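Nuclear Material Accounting, Unit 4
Item facilities, inventory taking and the balance equation
Course handout, January

4.1 Scope

Unit 3 covered the legal basis for inspections. This unit covers the bookkeeping. The running cases are two power reactors, Releck and Rudutska, a fuel fabrication plant, Ulloa, and a storage site, Jovunier. Releck and Jovunier are treated as item facilities throughout. Ulloa is a bulk facility and is used mainly for contrast. Rudutska comes back in Unit 5, where access to the site is interrupted.

4.2 Items and bulk material

An item facility holds material in units that keep their identity while they are there. A fuel assembly arrives with a serial number, is used, is stored, and leaves with the same serial number. A bulk facility handles powder, liquid, gas or pellets, and the material changes form between measurements. Accounting at the first kind of site is mostly counting and identification. Accounting at the second depends on weighing, sampling and analysis, and every result carries a measurement error.
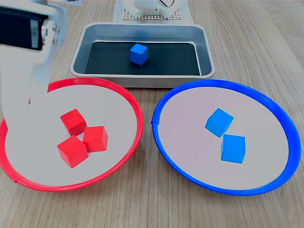
A batch is the portion of material handled as one unit in the accounts. It is described by one set of measurements and one composition. The number of items in it is recorded separately. Three red cubes lying together in a red-rimmed plate could be entered as one batch of three items, or as three batches of one item each, and both entries give a total of three. What matters is that the choice is fixed in the records and that later reports use it. A batch may be split or merged later, but the change has to be entered under a new batch name with the old one closed.

4.3 The material balance

For each material balance area and each balance period:

MUF = PB + X - Y - PE

PB is the beginning physical inventory.
X is the sum of increases, such as receipts.
Y is the sum of decreases, such as shipments.
PE is the ending physical inventory.
MUF is material unaccounted for.

PB + X - Y is the ending book inventory. MUF is normally stated in mass, but the same arithmetic is used on item counts as a first check.

Worked case, Releck. The period opens with 484 assemblies. Receipts are 39 and shipments are 113. The book inventory is 484 + 39 - 113 = 410. The physical count is 410, so the difference is zero. A nonzero difference at an item facility is not explained by measurement error. It points to a counting mistake, a record mistake, an item in the wrong area, or a missing item.

Worked case, Ulloa. The plant's throughput for the period is 4,000 kilograms. A small nonzero MUF is expected. It is compared with its standard deviation, which is built up from the errors of the scales, the samples and the laboratory results. Material held up in pipes and filters is estimated separately and included in PE. 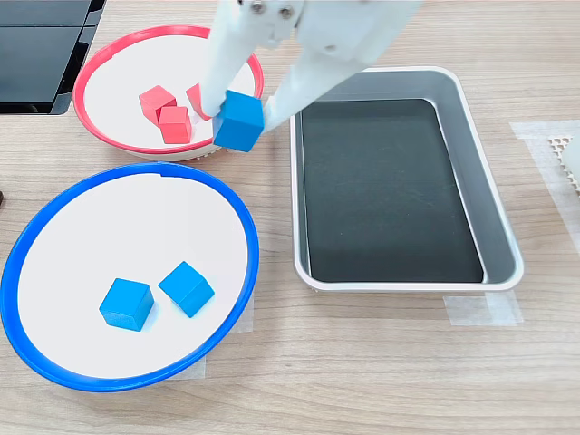

Shipper/receiver differences are the next source of disagreement. When material moves between two sites, the shipper's value is booked first. The receiver then makes its own measurement, and the difference is entered as a separate line. For sealed assemblies going from Releck to Jovunier the receiver normally accepts the shipper's value after checking the serial number and the seal, and the difference is zero by convention.

4.4 Physical inventory taking

The operator prepares a list of all items by location. Movements stop during the count. Items that cannot be read directly, such as assemblies under water at the far side of a pool, are checked with a camera or a viewing device. The inspector works from the operator's list, selects a sample and verifies it. At Jovunier the casks are welded, so the check is of the seals and of the records made at loading.

If movements cannot be stopped, a cutoff time is set and later transfers are logged on a separate sheet. The sheet is attached to the list.

4.5 Loss of continuity

Continuity of knowledge is kept by seals and surveillance between inventories. If a seal is found broken or a camera has lost power, the items it covered must be verified again before the old data can be used. The facility records remain valid as records, but they no longer stand as independent evidence. Unit 5 applies this to the spent fuel pool at Rudutska.

Reading for the next session: sections 5.1 through 5.3. Bring the blank ledger sheets.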